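4.2 Open-Day Demonstration

The simulated card-handling task was shown to outside visitors at the Jesholm laboratory on March 31, 2023. The purpose of the session was to learn whether people with no background in robotics could follow what the arm was doing from the rendered views alone. Visitors were received in groups of up to 11 and were seated in front of two screens. Each group was given a short talk by Darmawan Tuhumury before the simulation was started. No physical robot was used during the session.

The task was built in the Traller simulator on a room model prepared in February. The models shown to visitors were the same as those used in the experiments of Section 3, and no changes were made to lighting or surface color for the occasion. Two of the rendered views are given in Figure 7.

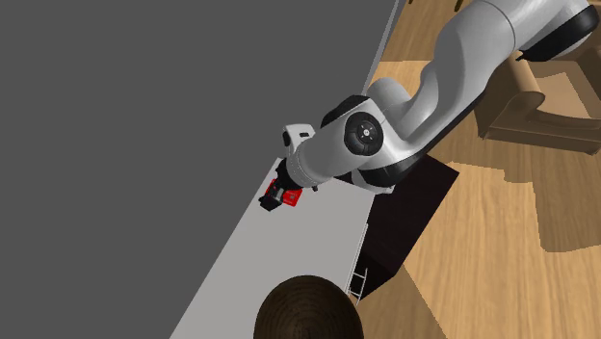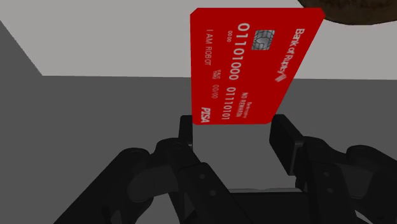 Figure 7. Rendered views from the demonstration task: the arm over the countertop, and a card held between the fingers of the gripper.

Visitors were invited to ask for the simulation to be paused at any point. Most requests came during the approach to the counter, when the distance between the fingers and the surface was hard to judge on the wider view. Several visitors asked for the closer view to be enlarged, and this was done for all later groups. Reynaldo Dalisay kept written notes of the questions, which were sorted afterward by topic. Questions about safety and speed were more common than questions about how the grasp was planned.

Each run was limited to 2000 simulation steps. Runs that reached the limit were stopped and restarted from the same starting pose, and the restart was announced to the group. Contact forces were logged but were not displayed, as an earlier trial with staff from Hinent had shown that the added plot drew attention away from the arm. The comments collected from visitors were used to revise the screen layout described in Section 5.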